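Wire basket for the sauces, converted!
14 comments · 6 shares

tilly_bench
Finally got the bottles corralled! Black wire mesh basket, straight on the green tiles, and I love it. Soy sauce has moved in first.

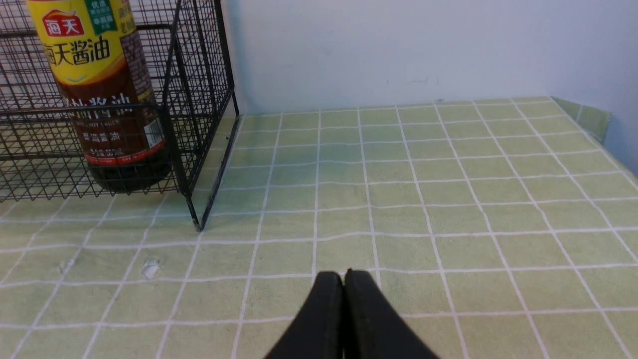
Does mesh mark the grout?
Stick-on felt under the feet prevents most scuffing, and you can peel it off when it gets grubby.

GrolttonGaz
Looks great, but I'd never go mesh near a cooktop. Grease gets into every little square. I had a Relora one and binned it by January.

tilly_bench
Fair call Gaz, but mine goes in the sink with hot water and an old toothbrush and comes up a treat! Ten minutes, tops. The bit I'm really rapt about is being able to see what's running low without pulling everything out, and the tiles still show through so the bench doesn't feel crowded.
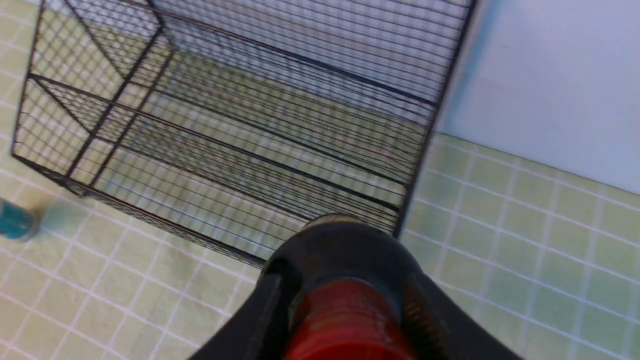 I'm tempted to get a second one for the vinegars and oils, same colour, side by side.

Sibusiso Makhubela
Do it! Keep the oil away from the stove though, it goes off faster.

GrolttonGaz
Still team solid tray. Wipe and done.

Reader comments (2)
Valdis Žukauskas: Felt gets soggy on my bench, I use rubber dots.
mozzie_830: Ooh, stealing this for the spice jars!

Recent threads
Clasach canisters: worth it?
Regrouting a benchtop on $100
Botha drawer dividers, which size?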